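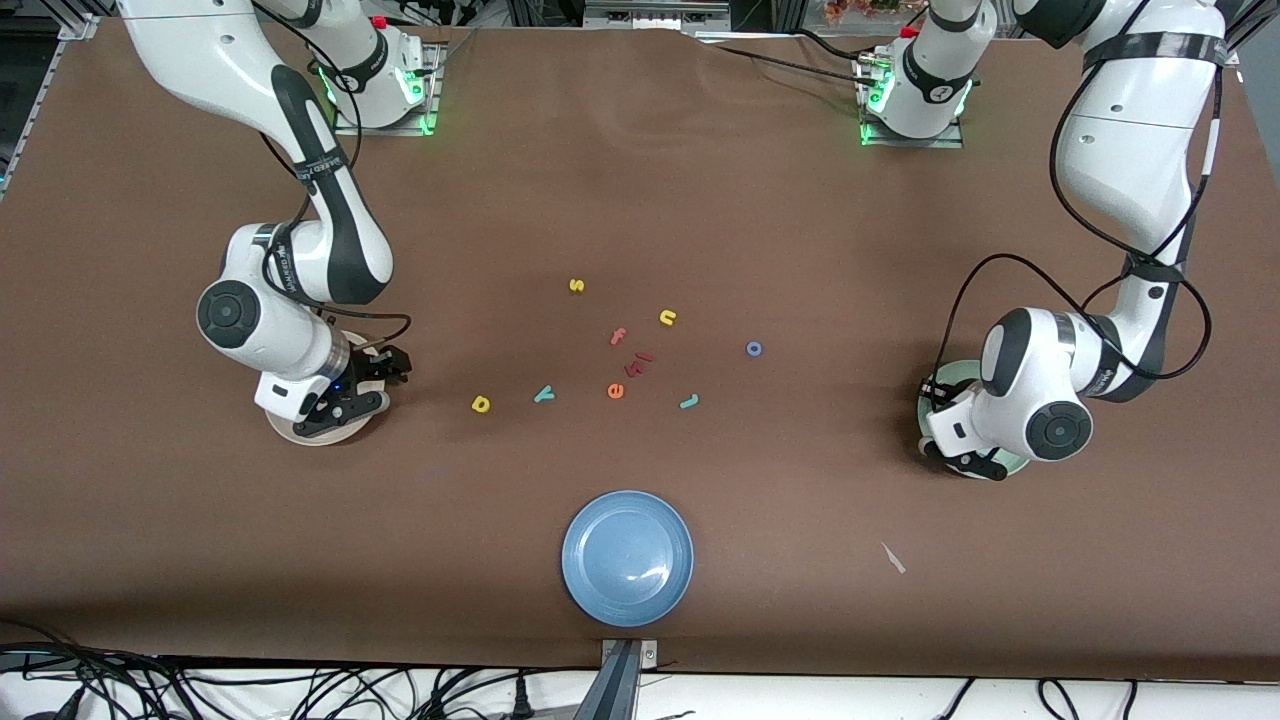
By Shabnam Karagiannis

The Manipulation Group at the Pekis Institute has completed the first phase of its study on how two-armed robots learn to sort small objects from spoken or written requests. The results were presented to partner laboratories in February, and a full technical report is now available to members on request.

The study, known within the institute as Plollolley, asks a narrow question. When a robot is taught by human demonstration, does it learn more from many examples of the same task, or from fewer examples in which the wording of the request and the layout of the table change each time? The question matters to any laboratory with a limited budget for operator time, as demonstrations are slow to record and slower to check.

The work was carried out on a bench with two arms mounted at the far edge of a brown tabletop, each fitted with a parallel-jaw gripper. The objects are inexpensive and easy to replace: toy alphabet letters in several colors, small round discs, and a light blue plate that serves as the target in most of the tasks. A typical request names one letter and one place to put it. Harder requests ask the robot to use both arms, or to move a disc out of the way before reaching for a letter.

Letters were chosen for a practical reason. They are close to one another in size, yet their shapes call for different grasps. An "l" can be pinched almost anywhere along its length. An "o" may be taken by the rim or across the whole body, and an "m" lying at an angle often requires the wrist to turn before the jaws close. Color alone does not identify a letter, so the system must attend to shape as well.

Operators recorded 3266 demonstrations. From these, the group prepared 2 training sets of 2000 demonstrations each, with some recordings appearing in both. The first set favored repetition, with letters placed in similar positions and requests phrased the same way. The second favored variety in both position and wording. The same control model, supplied under a research agreement by Givari, was trained separately on each set.

On layouts close to those seen in training, the two versions performed equally well. The difference appeared when letters were scattered freely or when a request was phrased in a new way. Under those conditions the version trained on varied demonstrations completed more tasks and was less likely to select a wrong letter of the right color. It was also slower – operators noted that it tended to pause above a letter before committing to a grasp.

The group advises caution in reading these results. All trials were held on a single bench, under constant lighting, with one type of gripper. Handovers between the two arms remained difficult for both versions, and letters that touched one another were a frequent source of failure. The report includes a chapter on failed trials, which the authors consider as useful to other laboratories as the main comparison.

A second phase has been approved. It will introduce soft objects and containers with lids, and will examine whether an operator's spoken corrections can be used during training. Laboratories wishing to contribute recordings should note that all submissions must include the request text, the joint data for both arms, and a record of any interrupted attempts. Expressions of interest will be accepted by the institute's research office until September 7, 2025.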